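Windville toy library gets its shape blocks back on the table

Friday, January 25, 2019
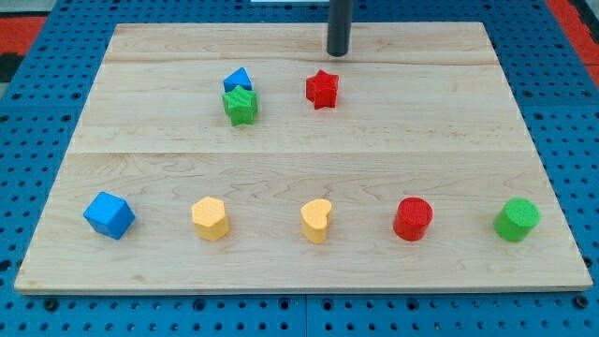
I've been waiting to write this one up since before the holidays, so forgive me if I sound a little excited about a box of blocks. The shape sets are back at the Windville toy library! If you have a kid between the wobbly-walking stage and first grade, you probably know the ones I mean, and you probably also know that they disappeared from the shelves last fall, when the old building on Damgaard Street closed for its new heating and everything got packed up in a hurry.

The short version for people who are reading this while stirring something: the library reopened its play room this week in the old Altska shop, the shape blocks can be borrowed again starting in February, and there's an open table where anyone can come in and use them without a card. You don't have to sign up for the table. You do have to take your shoes off (there's a rug).

Now the long version.

The toy library's move was supposed to take a month. It took most of the fall and a good bit of winter, and for a lot of that time the collection sat in storage out on Prinis Road, sorted into boxes by whoever happened to be packing that day. I went out there once in the cold with my coat zipped up to my nose and saw boxes marked TRAINS that had puzzles in them, and a box marked MISC that was, I swear, entirely left-handed scissors. The shape blocks were the worst off. They'd been packed across a whole bunch of different boxes, with the dress-up hats and the plastic food, and getting them into sets again has been the big job of the past few weeks.

So that's what has been going on in the new room, mostly in the evenings. The sorting gets done on a wooden board. A few blocks go down, somebody makes up a row, somebody else goes digging for the piece that ought to come next, and there's a good deal of talk about whether a certain green is the right green. There are stars, which are my favorite. My own kids used to fight over the red star to the point where I hid it in a kitchen drawer and then forgot which drawer.

I sat in for an evening and can report that it's weirdly absorbing. You start out thinking you'll do one set and go home. Then you find the blue triangle you were missing, and it turns out to belong to a different set, and suddenly it's past nine and your ride is flashing its headlights outside.

The library put the count on its door this week, and I copied it down: 2857 blocks, all washed and checked. That's after tossing the chewed ones. Before the move the list said 2000, and the difference comes from two big donations that arrived while everything was in storage, one from a preschool that was clearing out a closet and one left on the step with a note that said only "enjoy." Another 1000 or so would make it possible to send sets out to the grade school, but that's a plan for later in the year and there's no money set aside for it yet.

A few practical things, as I know I'll get emails.

You can borrow 2 sets at a time, same as before. They go out for three weeks. The bags are new, with a drawstring top, and each one has a card inside showing which shapes should be in there. Please, please use the card. If you come back one star short, just say so at the desk and it'll get written down, and nobody is going to fine you for it. What makes trouble is a bag that goes back on the shelf with a domino in it where the star should be. (I may have done this. It was a very busy spring.)

The open table is in the front window, which gets the sun in the morning and is the best seat in the place if you ask me. There's a wooden board to build on there too, so the towers don't slide around as much as they did on the old plastic tabletop. Grown-ups are welcome to play. One grandfather was in there on the first afternoon and stayed well after his grandson had moved on to the trucks.

Strollers should go in the hallway on the left and not by the coat hooks, where they block the door to the bathroom. The hallway is chilly, so bring the baby in with you. Parking is behind the building, in the spots that used to be for Altska customers. The painted sign still says Altska and will for some time, I gather, but you won't be towed.

As for the room, I like it more than the old one. It has a high ceiling and smells of fresh paint, and you can hear what your kid is saying without leaning down. The shelves are low enough for a four-year-old to reach the third one, which my four-year-old tested right away and then tested again. A couple of the lights buzz. The puzzles haven't been unpacked yet, and neither have the trains, so if your family is strictly a train family I'd hold off until the middle of February and save yourself the tears in the car.

They could still use a hand with the last of the boxes. Evenings are best, and you don't need any special skill beyond being able to tell an orange piece from a red one under a buzzing light, which was harder than I expected. Kids who can sort are welcome, kids who can only unsort are welcome at the open table. There's coffee. Somebody brought lemon bars the night I was there and I'd go back for those alone.

One more item from the desk: if you still have anything out from before the move, bring it back whenever you find it. There's no late charge on anything borrowed before the closing. A drop box stands inside the front door, and it takes everything except the big ride-on toys, which should go straight to the desk.

I did look through the kitchen drawers when I got home, by the way. No red star. I found a wooden apple and half of a jump rope, both with the library's sticker on them, so I'll be one of the people at that drop box.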